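The run finished at ten past four and Defne Şimşekoğlu wrote the number on the whiteboard before she told anyone. Out of 456 trials in simulation, the hand had done what it was asked in all but 2.

Maribeth Javier came in with her coat on and looked at the board.

"Is that the new policy?"

"Same policy. I changed how it gets trained. Every kitchen is a little wrong now. The counter moves, the friction moves, the tray gets heavier between one try and the next."

"And the old way got 106."

"On the same test, yes."

Maribeth sat down, still in the coat. The Bradville lab kept its heat off after three. She pulled the second monitor toward her and started a trial from the middle of the set, at quarter speed.
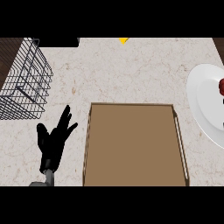 She ran it through to the end, then ran it again. Defne ate crackers from the sleeve and waited.

"What were the two?" Maribeth said.

"One is a physics bug. The fruit went through the plate."

"And the other?"

"I don't know. It stopped. It had a good grasp planned, and it opened the fingers and stayed there until the clock ran out."

"Did you look at the values?"

"They're flat. It didn't prefer anything."

Maribeth asked for the trial number and Defne gave it to her. They watched it together. The hand hung over the marble for the full ninety seconds. Defne had seen it five times by then and still leaned in toward the end.

"My father did that," Maribeth said. "The last year. He'd go to get a cup and just stand in the kitchen."

Defne put the crackers down.

"Giáp will want it left out of the paper," Maribeth said.

"He'll say it's noise."

"Put it in. Give it a paragraph. Say we don't know." She took off one glove and wrote the trial number on the back of her hand. "When do you move to the real arm?"

"June, if Jullholm ships."

"They won't ship by June."

"Then I'll run more of these."

Maribeth went to find the thermostat. Defne set up the next batch, 1,958 trials with new seeds, and put the one that had stopped at the front of the queue.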